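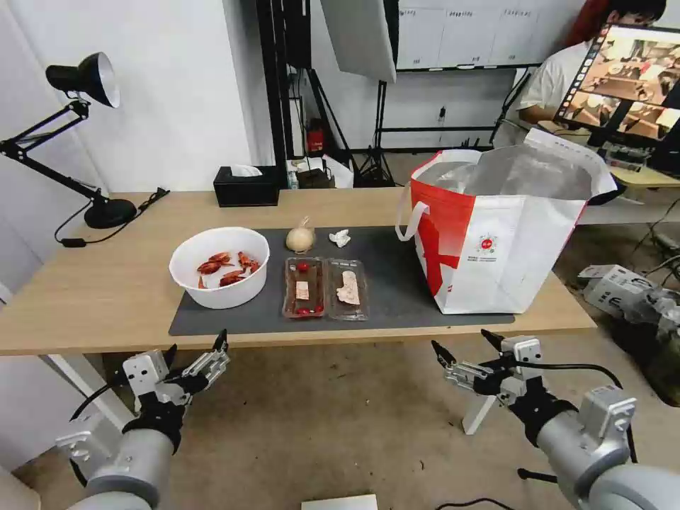
Ledlow hold fault

Search articles Go

The Ledlow hold fault is a failure reported in two-armed tabletop robots running the Ledlow grasping software, in which the system records an item as held when the gripper has closed on nothing, or on only part of the item's wrapping. The arm then carries out the rest of the task, usually a transfer into a bag or tray, and marks it complete. The fault became known through a grocery packing trial at Bakstead and is sometimes called the Bakstead fault, a name the site's operator, Stedeck, has objected to.

Whether it is one fault or several is disputed. Stedeck treats it as a single software error that has been fixed. Most outside accounts are less sure, and the published evidence for the fix is thin.

Background

Ledlow was sold as a general grasping package for light two-finger grippers. Its main claim was that the same settings could be used for loose produce, shallow trays, wrapped bread and cooked food in open bowls. The maker of the arms used at Bakstead, Nägeli, supplied finger position and motor current readings but no touch sensing at the fingertips. Ledlow worked out from those two readings whether something was in the grip.

This works fairly well for an onion. It works badly for soft or slippery goods, and for items in thin plastic, where a gripper may catch a fold of film and read much the same current as it would from a firm hold. Early sales material made no mention of the difference. A later edition of the manual added a line advising "care with flexible packaging," without saying what the care should consist of.

The Bakstead trial

Stedeck ran the trial as a test of home delivery packing, with mixed food moved from a work surface into an insulated bag. It announced 3,000 completed transfers and described the result as ready for commercial use. The number was taken directly from the robot's own log. No one had compared it with the contents of the bags.

Kilian Aebischer, an engineer brought in to review the logs after complaints about short orders, compared a sample of 700 transfers with overhead video. In 47 of them the log gave a completed transfer and the video showed the item still on the table, or dropped beside the bag. Wrapped buns and film-covered trays made up most of these. Aebischer's report also noted that the sample was chosen by Stedeck, and that he had asked for the remaining recordings and had not received them.

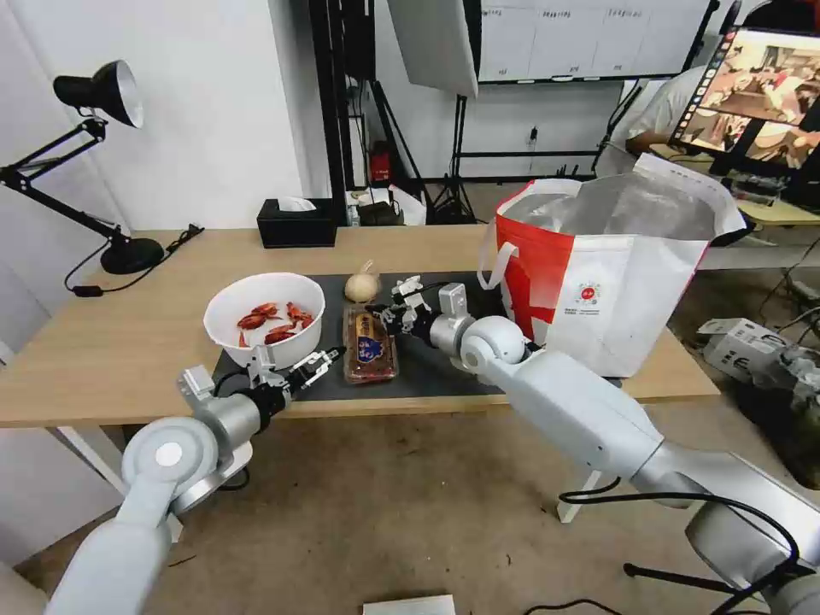 Two-armed tabletop work with a bowl of crayfish, packaged food and an insulated tote bag.

Safety

Stedeck has always described the fault as a matter of quality with no bearing on safety. This is hard to square with its own incident notes. In one case a tray of raw meat slipped from the fingers halfway through a move and split on the table. The log showed a clean transfer, so the arms carried on, and the same fingers went on to handle unwrapped food. Washing was set to start only on a recorded drop, and none had been recorded.

A second entry concerns an operator who reached in to pick up a fallen item. The pause that normally follows a failed grasp did not happen, again because the software saw no failure. The operator was struck on the forearm and bruised. Stedeck's summary put this down to "procedure not followed." The procedure as written told staff to wait for the pause.

Stated cause and repair

Stedeck and the makers of Ledlow gave the cause as a current threshold set too low. An update raised it, and a further test of over 2,000 transfers was said to show no false holds. Oona Hakala, who has written several critical pieces on packing robots, pointed out that the second test was again counted by the robot, with no video check described. She also noted that the list of test items had changed: film-covered trays had been dropped and rigid boxes added.

Hakala has argued that a higher threshold would be expected to trade one error for another, with soft food either squeezed too hard or reported as missing when it is in the grip. The makers of Ledlow replied that this had not been seen in testing. They did not say whether it had been looked for.

Nägeli has since offered fingertip sensors as a paid extra. It has not said that they were needed.

Current status

The updated version remains on sale. Stedeck closed the Bakstead site in October, citing rental costs, and the unreleased recordings have not been made public. Aebischer's report is still the only known comparison of the log with video.

See also: Grasp detection; False positive; Bakstead packing site

Last updated: October
Shares 47 | Comments 0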